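I've been on a foam cube kick since the start of the year and I finally get to write about it! Purple, orange and a couple of reddish ones – soft colors, simple shapes, and so much more fun than I expected from a bunch of plain blocks. My rule is that they come out with no plan at all. I pick a color, put it somewhere, and see what the next one wants to do.
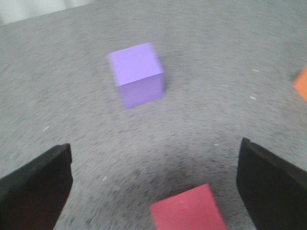 Eleri Mostyn wrote to me that purple should always go down first, as the quiet color that lets the warm ones show off. I tried it her way for a week and now I can't stop. (Sorry, Eleri, I argued with you for 11 messages over that.)

The best part is how different the colors get depending on where the light lands. The top of the purple one goes to a pale lilac and the sides stay deep, so you get two or three purples out of one block. Orange does it too, more of a peach on top. I love all of it against speckled gray stone, which I used to think was the dullest surface in the world!

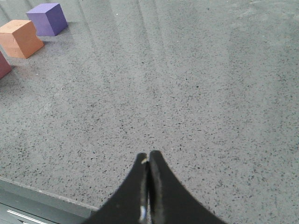
## Little games to try

Start with a diagonal. Straight rows look like a parking lot to me, but a loose slant makes even a few cubes feel like they're headed somewhere. Then move just one and leave the rest alone. I can do this for ages.

Polished stone has a bonus, too – the cubes leave hazy patches of their own color in the shine. Lift one a tiny bit and a gap opens up between the cube and its reflection. I must have looked at that for five minutes straight. 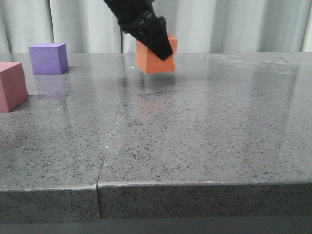
*Orange up, purple and pink staying put.*

Next I want a green one, or maybe a really loud yellow. Siiri Miettinen votes yellow. Tell me what you'd add!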